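How does a team buy a robot?

Buying a robot is a bit like getting a pet. The pet costs money, but so do the bed, the food and the trips to the vet. A robot arm needs extra things too, and somebody has to plan for them.

Faith Mosoti does the planning at the Nellimwood robot lab. In June she starts a list. First she writes down the job the robots will do, such as picking up small things from a table. Then she works out how far the arms must reach and how heavy the things are. A stapler is light, so a small arm will do.
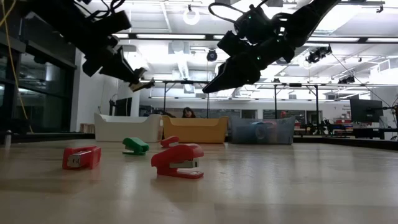
Two robot arms above a table with staplers on it.

Next comes the rest of the list:

Grippers — the "hands" of the robot.
Cameras, so the computer can tell where things are.
A strong table and a frame.
Cables and spare parts.
Boxes and everyday objects for the robots to practise with.

Faith asks two shops, Lovix and Camargo, for their prices. One may be cheaper but slower to deliver. An arm can take about 11 weeks to arrive, so she orders the arms first and the table later.

She also keeps some money back. For every 30 pounds she plans to spend, she saves another 4 for repairs. Grippers get bumped and cables wear out.

Words to know
Budget: a plan for how money will be spent.
Quote: a price a shop offers before you buy.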